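Snack Swap News
January 8, 2024

Fish tofu, and why I've cleared a whole shelf for it

Happy new year, swappers! I hope your cupboards are as full as mine and that you're all still finding bits of last month's parcels behind the teabags. I had meant to give this first item of the year to oatcakes (they'll get their turn, I promise, I have a lot to say about oatcakes) but then I opened a pouch of fish tofu one rainy evening, ate the lot standing up, and everything else went out of my head.

If you've never met it, the name sends you the wrong way. There's often no bean curd in it at all. Fish tofu is fish paste, usually a mild white fish, blended with starch and sometimes egg until it's smooth, then set in a slab, cut into squares and fried or baked so that the outside goes golden and a little wrinkly. It's called tofu for the shape and the softness. Some makers do put soya protein in, so anybody avoiding soya should read the back of the packet every time, and the same goes for wheat and egg.

You'll find it in two places in the shop. The freezer has the plain kind, meant for hot pot and soup, and that's what most people learn on. Then there's the snack kind, over in the dry goods with the seaweed and the sunflower seeds. It's already seasoned and already cooked, and you eat it just as it is. The characters to look for are 鱼豆腐, fish then tofu, and they tend to be nice and large on the front. I copied them on to the back of my hand the first time I went looking, which got me a smile at the till.

And the texture! I do want to talk about the texture. It's bouncy. Not rubbery, there's a proper give to it, something like a very firm omelette crossed with a fishcake, and it squeaks very slightly against the teeth. The spicy ones have a slick of chilli oil that gets on your fingers, your sleeve and the remote control. The sweeter barbecue ones are gentler and I'd start there if you're sharing with children or with anyone who narrows their eyes at the word fish. They don't taste strongly of it, to my mind. Savoury first, then a bit sweet, and the fish turns up at the end.

I've been working through whatever I can get hold of at Standilholm Market, where the corner unit has a very good wall of snacks and the labels are often in two languages. There's a spicy one I keep going back to, and a plain one I thought was dull until I had it with cucumber. A pouch for the bus, a pouch for the desk drawer. I've stopped pretending they are for guests.

A few things I've been doing with it at home, none of them clever:

Noodles. Slice the squares into strips and drop them in for the last minute. The spicy sort will season the broth for you, so go easy on the sachet.

Fried rice. Dice it small and put it in the hot pan before the rice, so the edges catch. A spring onion, an egg, done. I had this three nights out of five and I'm not sorry.

Cold cucumber. Bash the cucumber with a rolling pin, add salt, a splash of vinegar, a bit of sugar, then tear the fish tofu over the top. This is the one I'd make for somebody who was unsure.

On toast. Look, it works. Butter, fish tofu, under the grill for a moment. My household was doubtful and then there was none left for me.

Storing it is easy enough. Unopened snack pouches live in the cupboard, out of the sun, and stand up quite happily in a row if you've got a shelf the right height (mine had been full of jam jars without lids, so it was no great loss). Once the big pouch is open it depends how it's packed. If the pieces inside are sealed one by one, leave them be and they'll see out their date. If they're all in together, treat it like cooked fish: fridge, covered, and eat it soon. Please don't post opened ones! I only mention it because we're about to start the next round of parcels.

Which brings me to the swap. The January theme is From the Sea, and I'm so pleased with that one. Roasted seaweed, dried squid, prawn crackers, those little crunchy anchovies with almonds, anything that keeps at room temperature and comes sealed. The limit is 12 packets a parcel, the same as before, and do pop in a note saying what's hot and what isn't. Put allergens on the outside in English, in capitals, if the packet doesn't have them. A strip of masking tape and a marker pen will do the job. I also like it when people write down how they eat the thing at home, and I keep those notes long after the snacks have gone.

If you're new and wondering how much to spend, don't go mad. A parcel with three things somebody loves is a treat to open, and I'd sooner have a scribbled card with "try this with beer" on it than a great heap of fancy tins.

Next time, oatcakes, and a hunt for the crispiest sort of broad bean. In April we do the big picnic table swap again, where everyone brings something unopened and takes something unfamiliar home, so start putting a few things by if you've got the room. Pouches travel better than boxes, in my experience, and they squash down into the corners of a bag.

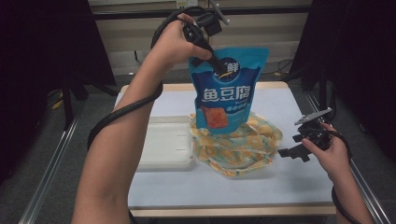

Mladenović wrote in to say that the spicy sort is even better threaded on a skewer and warmed in a dry pan until it blisters, with a squeeze of lime at the end, and that anyone putting fish tofu on toast should at least try it with mustard before they settle on butter.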